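This site uses cookies to remember your language and region. Accept | Manage settings

Last updated: 2022-12-10

Section 4: First Use, Filling, and Descaling

This section covers the Benia countertop steamer, base models 331 and 345. The two bases take the same baskets and lids. The 345 has a larger water tank and a second timer setting, and where a step differs between them, the difference is given in the step.

Read Section 2 (Electrical Safety) before you plug the steamer in.

4.1 Before first use

1. Remove all packing material, including the cardboard ring under the heating plate. The ring is easy to miss. Turn the base upside down and shake it gently if you are not sure.
2. Wash the basket, lid, and drip tray in warm water with dish soap. Rinse and dry them.
3. Wipe the inside of the tank with a damp cloth. Do not put the base in water or hold it under a faucet.
4. Set the base on a level, heat-resistant surface. Leave a hand's width of space on all sides and keep the area overhead clear.
5. Fill the tank with cold water to the upper line, put on the empty basket and lid, and run the steamer for ten minutes.
6. Switch off, unplug, and let everything cool. Pour the water away.

Note: A slight smell during the first run is normal. If the smell is still there after a third run, stop using the steamer and contact Cokov Service.

Caution: Do not place the steamer under wall cabinets. Steam can lift veneer and swell particle board over time. If your counter has cabinets above it, move the steamer to a table or cart while it is running.

4.2 Filling the tank

1. Unplug the steamer.
2. Lift out the basket and drip tray.
3. Pour cold water in slowly from a measuring cup. Stop at the upper line.
4. Refit the drip tray with the tab facing the back, then the basket.
5. Dry any spills on the outside of the base before you plug it in.

The tank can be topped up while the steamer is running through the side spout. Use the spout only on the 345. The 331 has a molded shape in the same position, but it is closed.

Do not fill the tank with stock, wine, or salted water. These leave a film on the heating plate that descaling will not remove. Herbs and slices of ginger can go in the drip tray, where they will not touch the plate.

4.3 Loading and timing

1. Arrange food in a single layer with gaps between pieces. Dough will swell.
2. Put parchment under anything sticky. Cut it smaller than the basket floor so that some holes stay open.
3. Fit the lid and set the timer.
4. When the timer sounds, wait one minute before lifting the lid. Tilt it away from you.

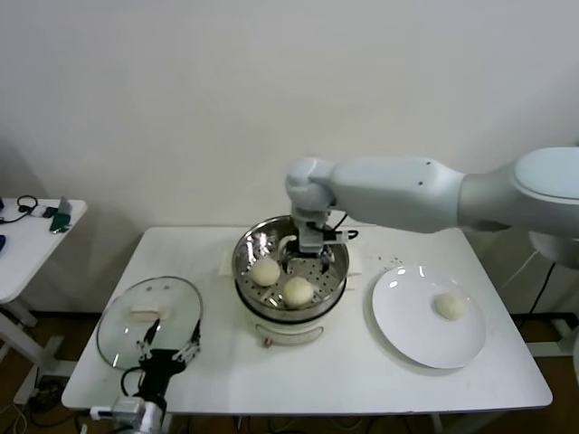 Times depend on the size of the food and how cold it was at the start. Fresh filled buns usually need 12 to 15 minutes. From frozen, add five. Broccoli cut into florets is done in six, and whole small potatoes take 25 or more. With two baskets stacked, put the slower food in the lower one and add the upper basket partway through.

Filled foods must be hot all the way to the center before serving. Cut one open and check, or use a food thermometer.

Setsuko Fukuda, who wrote the recipe booklet in the box, wraps the lid in a thin dish towel when steaming bread dough so that drips do not mark the tops. If you do this, tie the corners over the handle. A loose corner can reach the heating plate.

4.4 Hard water and scale

Scale is the white or gray crust that minerals leave behind when water boils away. It slows heating and, if it gets thick enough, trips the overheat cutoff. How fast it builds up depends on your local supply. Your water utility can tell you the hardness, often on its website. In Nurville, where our service center is located, the tap water reads 186 parts per million, and the steamers we use in the test kitchen need descaling once a month.

Use this as a starting point:

Soft water – every four months
Moderately hard water – every two months
Hard or very hard water – every month

Descale sooner if the steamer takes noticeably longer to start producing steam, or if it shuts off with water still in the tank.

4.5 Descaling

You will need plain white vinegar or a packet of Yagi descaling powder (part no. 1294).

1. Unplug the steamer and let it cool completely.
2. Remove the basket, lid, and drip tray.
3. Pour in one cup of vinegar and two cups of cold water. If you are using the powder, follow the amounts on the packet.
4. Leave for one hour. Do not switch the steamer on – hot vinegar fumes irritate the eyes and throat.
5. Loosen any remaining scale with a soft brush or a wooden spoon handle. Never use steel wool.
6. Pour the liquid out over the back edge, away from the controls.
7. Rinse the tank with three changes of fresh water.
8. Fill to the upper line and run for five minutes with the lid off, then unplug, cool, and empty.

Caution: Never mix vinegar with bleach or with any cleaner that contains bleach. The mixture gives off a poisonous gas.

Heavy scale may need a second treatment. A brown or rainbow tint on the heating plate is heat color and does not affect cooking.

4.6 If the steamer shuts off early

1. Check the water level. Refill if it is below the lower line.
2. If the tank has enough water, unplug and wait 20 minutes for the cutoff to reset.
3. Descale as in 4.5.
4. Try again with the basket empty.

If it shuts off again, do not open the base. Write to Chang-ho Ahn at the Cokov service desk with the model number, the serial number from the underside, and a short account of what happened. Steamers sent in for repair should be empty and dry, and packed without the lid.

Storage and replacement parts are covered in Section 5.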